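Reference > Materials and Manufacturing > Wire Products > Wire mesh basket

Wire mesh basket

14 shares | 2 comments

A wire mesh basket is an open-topped container whose walls and floor are formed from metal wire, either woven or welded at the crossing points, and held in shape by a stiffer rim. Such baskets are used for storage, parts washing, sterilizing, frying, and retail display. The term covers both rigid trays and deeper bins, but usually excludes collapsible cages and chain-link enclosures.

Construction

Most baskets are made from low-carbon steel or stainless steel wire. Low-carbon wire is cheaper and easier to form but must be coated against rust. Stainless wire costs more and is generally left bare or electropolished.

Two kinds of mesh are common. In woven mesh, the wires pass over and under one another as in cloth and are held by friction and crimping. In welded mesh, straight wires are laid across each other and joined by resistance welding at every crossing. Welded mesh holds its shape better when cut, while woven mesh can be made with much smaller openings.

The body is either folded from a single flat blank, with the corners notched and joined, or pressed over a form. Pressing gives rounded corners and stretches the openings slightly at the bends. Folded bodies keep a uniform opening but leave a seam at each corner, where most failures begin.

Rims

The cut ends of the wire are sharp and have to be covered. The usual methods are a welded border wire, a folded channel of sheet metal, or a rolled rim, in which a strip is curled over the top edge and pressed closed. A rolled rim also stiffens the long sides, which otherwise bow outward under load.
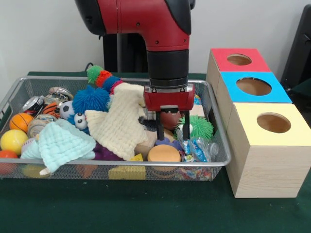

Rectangular wire mesh basket with a rolled rim, holding balls and soft toys.

Baskets meant for stacking have rims offset from the wall by at least the thickness of the border, so that one rests on the next without jamming. Nesting baskets have tapered walls instead and take up less space when empty.

Opening size and load

Mesh may be specified by the clear opening between wires or by mesh count, the number of openings per linear inch. The two are related through the wire diameter, and a mesh count given without a diameter does not fix the opening. For storage, the opening should be smaller than the smallest item to be held.

Load ratings assume an evenly spread weight. The Katura series of shop baskets, made by Kedico, was rated at 200 pounds on a flat shelf, with a lower rating when hung from brackets. Tolera Wako's survey of returned baskets covered 1,127 units and found that broken corner welds outnumbered floor failures — a result later repeated by Koen Vandenberghe for baskets with folded bodies.

Finishes

Zinc plating is the most common finish on low-carbon baskets. Chrome plating over nickel is harder and brighter but tends to be thin at the crossings. Plastic coatings, applied as powder or by dipping, cushion the contents and reduce noise, though a cut in the coating can trap water against the steel.

Bare and plated baskets can be cleaned with a stiff brush and mild detergent. Chlorine bleach attacks both zinc and stainless steel and should be avoided.

Related articles
Border wire
Expanded metal
Hailu crimp
Resistance welding
Sieve sizes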